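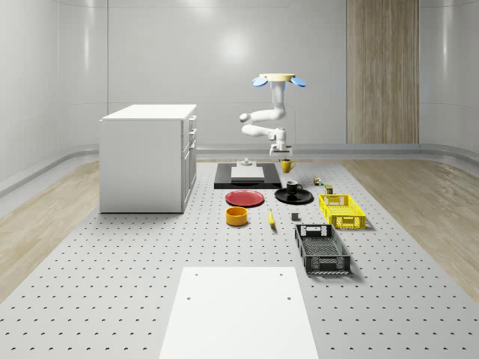
Re: [Rerside-Kitchens] Painting old cabinets
8 August 2021

Marcela Čierny wrote:
> Has anyone painted their cabinets without taking the doors off? Ours are
> the old Lundley ones and I'm scared of the hinges. Also, white or gray???

Hi Marcela! I tried it in December and gave up after 2 doors. Take them off, number them on masking tape, and lay them flat (a garage floor is fine).

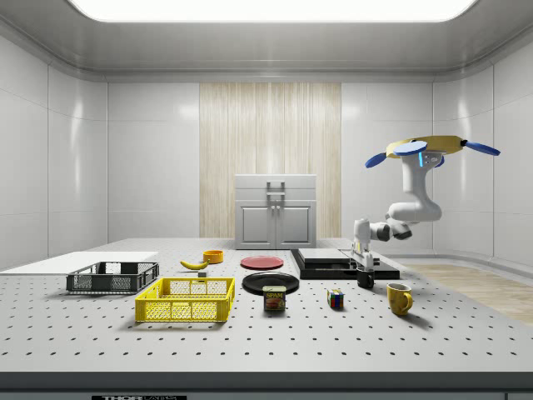
Color is the fun part! I went light gray and I'd do it again. The cabinet against the back wall, with the silver handles side by side in the middle, is very close to what I was after, and I love it with that pale wood grain panel behind.

What I'd do, in order:

1. Wash everything twice. Kitchen grease hides.

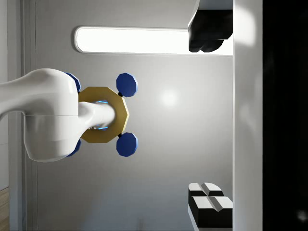

2. Sand lightly, then prime. Wait up to 12 hours between coats.

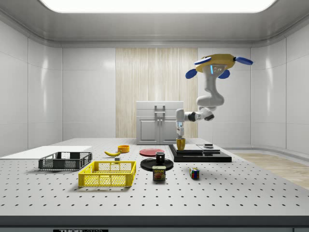

Watch out for going all white, though. My sister did (paint and new counters came to $376 at Bangash) and she's been adding color back ever since. One yellow cup toward the back of a white top like that one does a lot, so maybe start there before you buy tile.

Shout if you want my leftover primer.

Clitetine Street, blue door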